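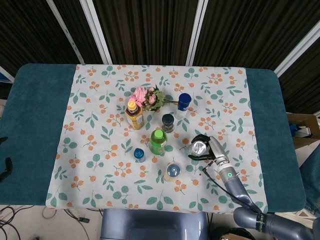

My gran says honey never goes off, so Konrad Laskowska reckons best before dates are all made up and we should ignore every one of them. He wrote in to tell us this in April, and he wanted us to print it.

Well, Konrad, we have printed it. Now we are going to argue with it a bit, because your gran is mostly right about honey and you are mostly wrong about everything else.

What do the dates mean?

Go and look in a kitchen cupboard. Nearly every packet and jar has a date on it somewhere, often in tiny print on the lid or the bottom, where it is hardest to read. There are two main kinds in Britain, and people mix them up all the time. Grown-ups do it too.

A "use by" date is about safety. You find it on things like fresh chicken, fish and ready-made salads. After that date the food could make you ill, even if it looks fine and smells fine. The germs that cause the worst tummy bugs don't always have a smell.

A "best before" date is about how nice the food is. A biscuit that is past its best before date might be a bit soft. Crisps might be a bit chewy. The maker is saying "we think it will taste good until then", and that's all.

Who decides?

This is where you should start asking questions. The date is usually picked by the company that makes the food. Some companies test it properly. They keep packets on a shelf for months and open one every so often to see what has changed. But a company also doesn't want you to eat a stale cracker with its name on it, so it may choose an early date to be on the careful side. And if you throw half a packet away and buy another, the company hasn't lost anything, has it?

I'm not saying they all do it on purpose. I'm saying it is worth wondering.

So does honey really last for ever?

You may have read that people found honey in an ancient Egyptian tomb and it was still good to eat. This story is in lots of books and on lots of websites. I went looking for the person who actually ate some, and found it much harder than I expected. Most of the websites had copied it from each other. Maybe it happened. When a fact gets repeated a lot, that doesn't make it any truer.

The science part is more solid. Honey is mostly sugar, with very little water in it. Germs need water to grow, and the sugar keeps hold of it so they can't get at it. Honey is also a bit acidic, like lemon juice but weaker. Germs don't like that either.

But leave the lid off in a damp kitchen and honey will slowly soak up water from the air. Then yeast can grow in it and it goes fizzy and sour. So honey lasts a very long time in a closed jar. "Never goes off" is going too far. (And babies under a year old should not have honey at all, however fresh it is.)

What else keeps well?

Salt and sugar keep for years if they stay dry. Dried rice and dried pasta last ages too. Vinegar is so sour that it looks after itself. Ground spices won't usually hurt you when they are old, but they lose their smell, and then you are sprinkling brown dust on your dinner.

Tins are good at lasting because the food is sealed in and then heated to kill the germs. If a tin is bulging, leaking or badly rusted, though, leave it shut and tell an adult.

What about the sniff test?

Lots of people say you can just sniff the milk. For milk this works fairly well, as sour milk smells dreadful. For chicken it is a bad plan. Your nose is good at finding some things and hopeless at others, and you can't tell which sort you have got.

Try it yourself

You need 2 crackers from the same packet. Put one in a tub with a tight lid and leave the other on a plate. On Thursday, or whenever three days have gone by, break both in half and listen. Which one snaps? Don't eat the one from the plate, it will have dust on it.

Now, did the date on the packet change? It didn't – but one of your crackers did. The date only counts for food that has been stored the way the packet says, and plenty of packets say "once opened, eat within three days" in letters smaller than an ant.

So Konrad, keep the honey. Check the chicken. And ask your gran how old her jar is, we would like to know.

Get a new question every week! Ask a grown-up to sign up for our newsletter. You can unsubscribe at any time.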